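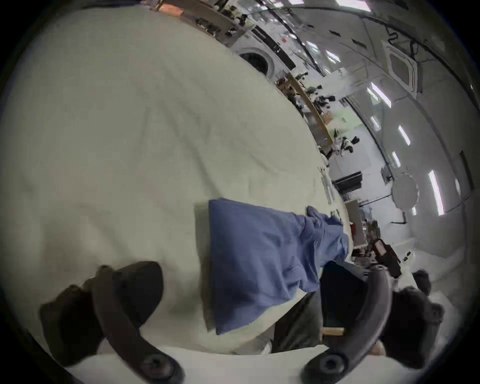
Shin splints, how long to rest?

Gaurav Srivastava
I went from 4 to 226 minutes of running a month and now the inside of my left shin aches every morning. No swelling. Do I have to stop completely?

Tatiana Hudec
Stop running for two weeks – swimming is fine. If one small spot hurts when you press it, see a GP, as it could be a stress fracture. Then restart with short jogs on grass.

Skamstead
Ice. Mine went by August. New shoes helped too.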